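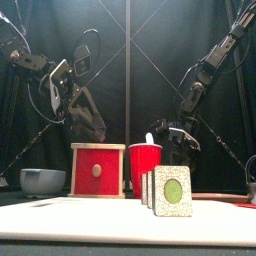 I was supposed to be writing about lighthouses. That was the assignment: drive up to Brernberg, spend a weekend with the lighthouse people, come home with something cheerful for the summer pages. Then on my first morning I went looking for coffee, took a wrong turn behind the feed store, and met a donkey with no teeth.

Well, two teeth. She has two, way in the back, and they don't meet. Her name is Motance (I asked where that came from and got three different answers, so I gave up), and she was standing at a gate on Skellineck Road with oatmeal all over her chin. I said good morning. She leaned her whole forehead into my stomach and sighed, and that was pretty much it for the lighthouses.

The place behind the gate is called Balogun Farm, and it takes in old donkeys. Only old ones! You can find rescues for foals, and lots of people will happily adopt a sturdy little donkey to guard their goats. It gets much harder when the animal is past 30, needs her breakfast soaked into soup and can't be ridden by anybody's niece. Those are the ones that end up here, usually because an owner has died or moved into a smaller place, and now and then because somebody tied them to the fence overnight and drove off.

Motance was one of the fence ones. She came in May of last year, on a wet night, with hooves so overgrown that they curled up at the front like slippers. The couple who run the farm heard her before they saw her. If you've never heard a donkey bray in the dark, imagine a rusty pump having an argument with a trombone.

I stayed for breakfast, hers and then mine. The morning feed takes hours, which I hadn't expected. Every bucket gets soaked the night before, and every bucket is different. One old gelding gets his medicine hidden in mashed banana and will spit the whole thing on your boots if you've used a banana that's too green. (Ask me how I know.) Another won't eat unless her friend is eating next to her, so the friend, who is plenty round already, gets a second bowl with practically nothing in it, just for company.

That friendship business is serious, by the way. Donkeys pair up, and a bonded pair can get truly sick if you split them. I'd heard that about parrots but never about donkeys. The farm won't take one without the other, even when there's only room for one, and they've turned a storage shed into a stall more than once to make it work. When one of a pair dies, they leave the other with the body for a while, so she can sniff and nudge and walk off when she's ready. I asked whether it helps. They think so. They say the ones who don't get to do it will call for days.

Motance came alone, so for a long time she had nobody. She stood in the corner of the paddock with her rear end to everyone, people included. The farrier had to work on those feet a sliver at a time, visit after visit, and she put up with it, but she wasn't making friends. Then a blind pony arrived, a grumpy old thing the color of dishwater, and he walked straight into her. Bumped her right in the ribs! Everybody held their breath. She swung her head around, had a good long smell of him, and moved over so he could reach the hay.

Now she wears a little bell on her halter and he follows the sound all day long. I watched them come down the hill to the water trough, her picking the flat side of the path, him with his nose an inch off her tail. She stops when he falls behind. I may have needed to go look at a fence post for a minute.

None of this is cheap, of course. The vet's bill for the spring was $1,183, and that was a good spring. A load of hay runs $273 and disappears faster than you'd believe. There's a coffee can on a post by the gate with a slot cut in the lid, and it does all right when the weather's nice. This year the open days have all been called off, so the can has been pretty light, and the couple have been selling bagged manure to gardeners from the end of the driveway. I bought two bags. I live in an apartment.

If you want to help, hay money is best, and old towels are always welcome. Please don't bring carrots. I know, I know, I had one in my pocket too. Half the herd can't chew them and a chunk can get stuck on the way down, so anything crunchy has to be grated first.

I did see the lighthouse in the end, from the car, on the way out of town. It was white. I'd stopped by Skellineck Road again that morning to say goodbye, and Motance was asleep on her feet in the sun with her bottom lip hanging down and the pony's chin propped across her back, so I put $20 in the can and didn't wake them up.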